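Crossing at Carnow: how small-boat arrivals are received and returned
Student project report, Migration and Borders module
Sânziana Cozma
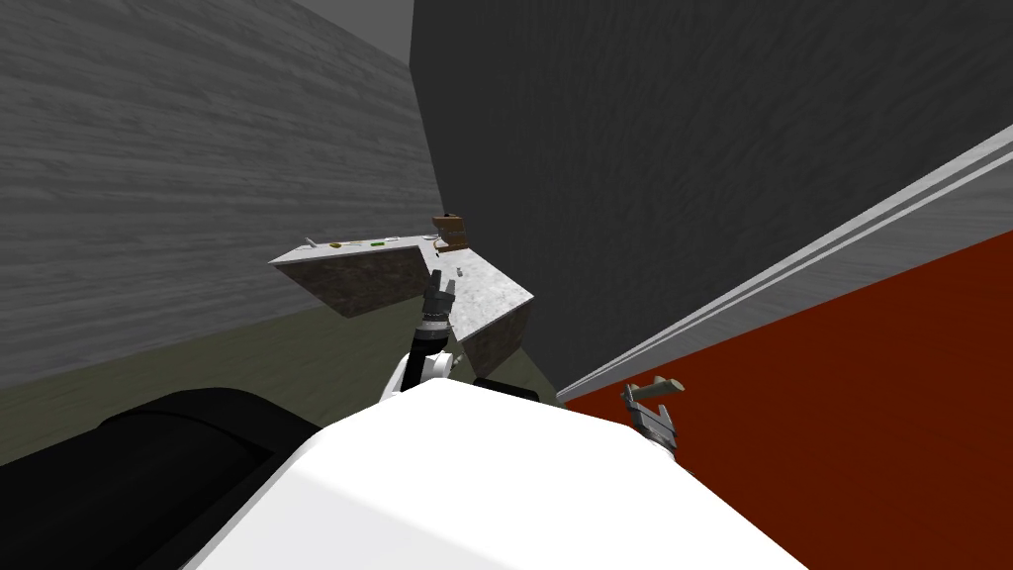 1. Purpose of the project

The project looked at what happens to people who reach the port of Carnow by sea without papers, from the moment they come ashore until they are either allowed to stay while a claim is heard or put on a flight home. I chose Carnow because it is a small port with a single reception building, so the whole process can be followed in one place. Most of the writing I found on the subject deals with the crossing itself. I wanted to look at the paperwork and the waiting that come afterwards.

The report does not argue for or against any policy. My tutor asked for a description of the procedure, the points where it slows down, and a short set of suggestions.

2. Sources and method

I used three kinds of material. The first was the set of arrival notices kept by the Carnow harbour office, which can be read on request but not copied. I took notes by hand over several visits in June. The second was the minutes of the Kalbridge district council, which pays for part of the reception building and discusses it several times a year. The third was interviews. I spoke to seven people: two interpreters, a duty solicitor, a nurse, two harbour staff and a former fisherman who now runs the transfer bus.

I did not interview anyone who had arrived by boat. The department's ethics form would have needed more time than I had, and the duty solicitor advised against it while claims were open. This is the main gap in the work.

The interviews lasted between half an hour and an hour. I wrote them up the same evening and sent each person their own part to check. One interpreter asked me to take out a remark about a colleague, and I did.

3. The arrival

The case I followed most closely was a fishing boat called the Rosser, which was brought in by the harbour launch shortly after 4 a.m. It carried 65 people. The harbour office had been told to expect a vessel but had been given a lower number, and the first delay came from that. Blankets and hot food had been ordered for the lower number, and the second order did not reach the quay until after eight.

Under the local procedure, each person is given a numbered wristband, seen by the nurse and asked for a name, date of birth and country. Harbour staff do this part, as the border officers are based in Kalbridge and have to travel. Both harbour staff told me that names taken on the quay are often spelt wrongly and that the wrong spelling then follows the person through every later form. In the Rosser case the arrival notice and the later transfer list do not match for several people, although it is fairly clear that they are the same group.

Families are kept together and go to the upper floor of the reception building. Everyone else goes to the ground floor. Unaccompanied children are supposed to be moved to Kalbridge the same day. The nurse said this usually happens but depends on whether the bus is free.

4. The first interview

A border officer holds a short interview with each adult, normally on the second day. It covers the route taken, who was paid and why the person left. It also includes the question of whether they want to make a claim for protection. The duty solicitor thought this question came too late and was put too quickly. People are tired by then, and some have answered the earlier questions in a way that makes a claim harder to explain.

Interpreting is the other weak point. Carnow has two interpreters who can attend in person, and between them they cover four languages. Anyone who speaks something else is interviewed by telephone. One of the interpreters described sitting in on a telephone interview in a language she half understood and hearing a whole answer about a debt left out. She reported it and the interview was held again.

Of the 65 people on the Rosser, 27 made a claim at this stage. The harbour notices do not give reasons, so I cannot say why the others did not. The solicitor said that later groups from the same coast made claims more often, after leaflets in the right language had been put in the sleeping areas.

5. Removal

People who do not make a claim are given a removal notice and are normally returned by air. The flights are arranged centrally and leave from Hakberg, which is a long drive from Carnow. The bus driver has done this journey many times. He said the hardest part is the waiting at Hakberg, where passengers stay on board until the flight is confirmed, and that once he was sent back to Carnow with everyone still in their seats.

The home country has to confirm that each person is its citizen before a flight can leave. The council minutes show that this step caused most of the complaints about cost, as the building has to be staffed for as long as people are in it. In one meeting a councillor asked why the district was paying for delays that were decided elsewhere. The reply recorded in the minutes is that the matter would be raised with the ministry, and I found no later entry on it.

Three people from the Rosser were taken off the flight list after the duty solicitor lodged late claims for them. The remainder appear on the final list. I was not able to find out what happened to them after landing, and neither the harbour office nor the council keeps any record of it.

6. Problems found

The number of people on board is passed to the port late or wrongly, and supplies are ordered on the strength of it.

Names are taken by staff with no training in the languages concerned. There is no step at which the person is shown the written name and asked to correct it.

The question about protection is put once, at the end of an interview on other matters.

Costs fall on Kalbridge for delays it has no control over.

7. Suggestions

Arrival forms should be printed in the languages most often needed, with a box where people can write their own name. Both harbour staff were in favour of this and one had already drafted a version.

The leaflet on claims should be handed over on the quay with the wristband. At present it is left in the sleeping areas, and people may not see it before the first interview.

Telephone interviews should be recorded so that they can be checked if there is a complaint.

A standby order for food and blankets could be kept with the supplier in Kalbridge. The former fisherman said the fishing crews used to do this for bad weather and that it cost very little.

8. Limits of the report

The report rests on one port and mainly on one boat. The harbour notices were written quickly and some pages are hard to read. I had no access to border force files. With more time I would have compared Carnow with Hakberg, where arrivals come by ferry and the officers are on site all day.

I would like to thank the harbour office for the use of a desk and the seven people who agreed to be interviewed.

Last updated: June
Contact: module office | © Sânziana Cozma | Back to top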